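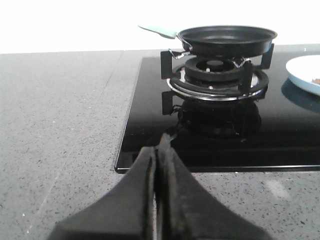
## Shared kitchens, shared habits: an interview with Halima Were

Residents of Flutham House have had use of the renovated kitchen on the ground floor since February. The room replaced three smaller kitchenettes and is open to every household in the building. Halima Were, who coordinates residential programs, met with the newsletter in May 2026 to discuss how the new arrangements are working.

Ms. Were began with the cooktop, the subject of most of the correspondence her office has received. The former kitchenettes had electric coils, and many residents had not cooked over gas before.

"People were putting the flame up as high as it would go and then wondering why the eggs stuck," she said. "With a shallow pan you want it low. We ask people to set the pan squarely on the grate first, check that it doesn't rock, and only then light the burner."

She also asks that handles be turned toward the wall while a pan is on the heat. The request was added to the kitchen guidelines after a resident caught a sleeve on a saucepan. Children under 12 are welcome in the room with an adult.

The non-stick frying pans have been popular, and they have needed some care. Metal utensils are no longer kept in the kitchen drawers. "We lost several pans in the first weeks to forks and scouring pads," Ms. Were said. "A soft sponge and warm water will do. If something has burned on, leave it to soak and put a note beside the sink so the next person knows it hasn't been forgotten."

Black glass was chosen for the cooktop surface, a decision that divided the residents consulted on the plans. Junhao Yao, who cooks in the kitchen most evenings, was among those who favoured enamel. He remains unconvinced. "Every drop shows," he said. "I wipe it down before I cook and again after. On the other hand, I suppose it does get wiped." The speckled grey of the countertop drew fewer objections, and Mr. Yao described it as forgiving of crumbs.

Ms. Were noted that the surface should be cool before it is cleaned, and that the grates are to be washed by hand and dried before they go back. Powdered cleansers should not be used on the glass or on the chrome.

Bookings are taken for groups of up to 25. Individual households do not need to book. A proposal to extend the closing time past 10 p.m. will be considered once residents on the ground floor have been consulted.

Questions about the kitchen, including reports of a burner that will not light, may be directed to Ms. Were's office at extension 634.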